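Plisirley Teaching Sessions - Frequently Asked Questions

Last updated 21 May 2025

General

What is a teaching session?
You show a robot how to do a household or light workshop task, and the system records the arm positions, the gripper openings and the camera views while you do it. Each complete recording is called a demo. The demos are used later to train the robot to do the task without a person driving it.

Do I need any experience?
No. You need to be able to stand for 20 minutes at a stretch and use both hands. Gamers don't do noticeably better than anyone else, in case you were wondering.

Where do sessions take place?
At the Rodville lab, ground floor. The Plulville site is closed to outside operators until November.

Teaching the robot

What is the difference between hand guiding and remote control?
In hand guiding you hold the arm itself and move it through the task. In remote control you move a smaller leader arm and the larger follower arm copies you. Most of our tasks use remote control. Hand guiding is kept for short contact tasks such as pressing and wiping.

Which arm should I move first?
On two-arm stations, start with the one on your left and bring it to the rest position before you touch the other. Move slowly until the follower has caught up. 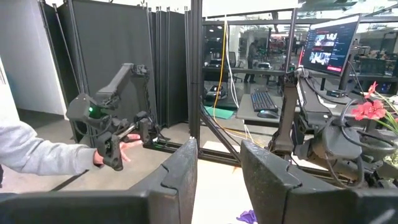
If the follower lags or jumps, let go of the trigger and wait. Do not try to correct it by moving faster. Once it is still, go back to rest and start the demo again.

How many demos will I record?
It depends on the task. For pick and place we ask for 94 usable demos per object set, usually split between 2 operators. Long tasks need fewer.

What counts as a usable demo?
The task is finished, nothing was dropped, and your hands stayed out of the work area. Pauses are fine. A slow demo with one clean grasp is worth keeping - a quick one with three attempts at the same grasp goes in the reject folder.

Should I do it exactly the same way every time?
No. Put the object back in a slightly different spot each time and vary your approach a little. Keep the same order of steps, though.

Objects

Can I practice with glass?
Yes, after you have passed the plastic cup task. Close the gripper in small steps and stop as soon as the glass is held. Tilt from the wrist and keep the elbow where it is.
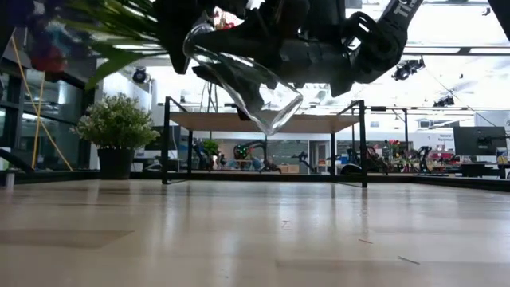
Tilting a glass tumbler with the gripper, rim down.

What happens if I break something?
Press stop, step back and tell the session lead. Don't pick up pieces yourself. You will not be charged.

Why do we use plants and flowers?
Leaves and stems bend, and the robot has to learn to work near things that don't keep their shape. Please don't water them.

Practical questions

How long is a shift?
More than 8 operators share the stations on a normal day, so shifts are short. Your booking shows the exact times.

What should I wear?
Closed shoes. No loose scarves, lanyards or bracelets. Long sleeves are fine if they fit close at the wrist.

Is my face recorded?
The cameras are set up for the work area, but people in the background can end up in the recordings. The consent form covers this. Read it before you book.

Can I get a copy of my demos?
Not at the moment. Requests for research access go through the Lukoševičius data office, using the form on the contact page.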